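August 6, 2024

Notebook – bimanual bench, sim side

Spent the morning on the house rules for simulated tabletop tasks. Oda Tveit wants a version that Dalen can work from without ringing us every second day, and the February draft is no good for that. It was written when we had one arm and one task. Most of it says "as agreed" and nobody wrote down what was agreed.

Went through it line by line. Notes on what stays, what goes and what is still open.

1. Naming runs. Stays as is. Task, layout version, seed, operator initials. No spaces. Kutbridge have been putting the result in the name (good, bad, ok2) and that has to stop. The result goes in the log, where it can be corrected later.

2. Seeds. Every run gets its seed written to the log before the first step. The old rule said "on save", so a crashed run left no seed and couldn't be repeated. Changed to "on load". Tested with a forced crash after lunch and the seed was there.

3. Physics settings. Locked per project. Anyone who changes friction, time step or contact stiffness starts a new project version and says so in the log. I know this is a pain for small fixes. Zumstead was tuned twice last winter under the one version label and we lost 39 runs that can't be compared with anything.

4. Success criteria. Written before the batch starts, in numbers, by someone other than the person who built the task. For layout tasks the old text said "matches the target". Matches how? Replaced it with a centre-to-centre tolerance of 9 mm per block, all blocks resting on the table, both hands clear at the end. Clear still needs a distance. Left it open for Oda.

5. Hand separation. This is the one I care about. The sim will happily let two hands pass through each other if the collision pairs between left and right have been switched off for speed, and they were off in the Truvamham template. Nothing in the log tells you. A policy trained that way learns paths you could never run on hardware. New rule: left-right collision pairs on for all batches, no exceptions, and the loader prints the pair list at the top of the log. Slower, yes. On my machine a batch of 600 went from an afternoon to most of a day. I'll wear that.

Also want a keep-out margin between the two palms, with a warning when it is breached and a stop at contact. Contact between hands counts as a failed run even if the layout comes out right.

6. Start pose. Both hands over the table, off the blocks, fingers open. The old rule gave joint angles only, which broke as soon as the table height changed. Now it is given relative to the tabletop, and the loader refuses to start if any fingertip is inside a block. I had to write that check twice. First version looked at block centres only.

7. Layouts. Block positions come from a layout file, never dragged by hand in the viewer. Empty grid cells are to be listed as empty and not just left out. Dalen's parser reads a missing cell as "don't care" and ours reads it as "must be empty", so the same file scored differently at the two sites.
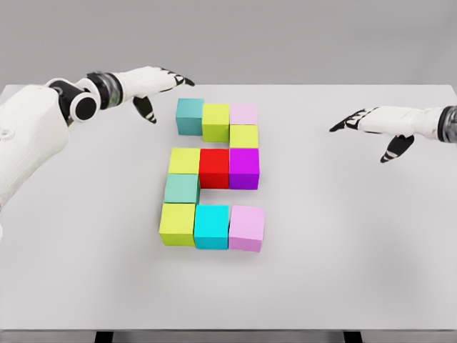

Dalen agreed to change their side, so ours is the reading that goes in the rules. Unlisted cell is now a load error at both ends.

8. Colours. Every colour in a layout file has a name and a value, and the name is the key. Near shades are allowed, but two names must not share one value. If the policy gets camera input, lighting is logged along with the physics settings. I'd left that out of section 3 and have gone back and added it.

9. Moving to hardware. Nothing goes from sim to the real bench on a success rate alone. Whoever asks for bench time brings the log, the pair list and the worst run of the batch, and plays the worst run through with the bench operator. First hardware runs at reduced speed with a hand on the stop. This was always what we did – it just wasn't written anywhere.

Re-scored an old Truvamham batch under the new text to see what would happen. 44 runs had been marked as passes on layout that now fail on hand contact. Sent Oda the list.

Still open:
– clearance distance at end of run (section 4)
– size of the palm margin. I have a guess but want it from measured tracking error on the bench
– who signs a version change when Oda is away
– whether old logs get re-labelled or left alone. I'd leave them and add a note at the top of each folder

Draft is in the shared folder, tracked changes on. Comments in the file please, not by email. Will turn the collision pairs on in the Truvamham template tomorrow morning before anyone starts a batch.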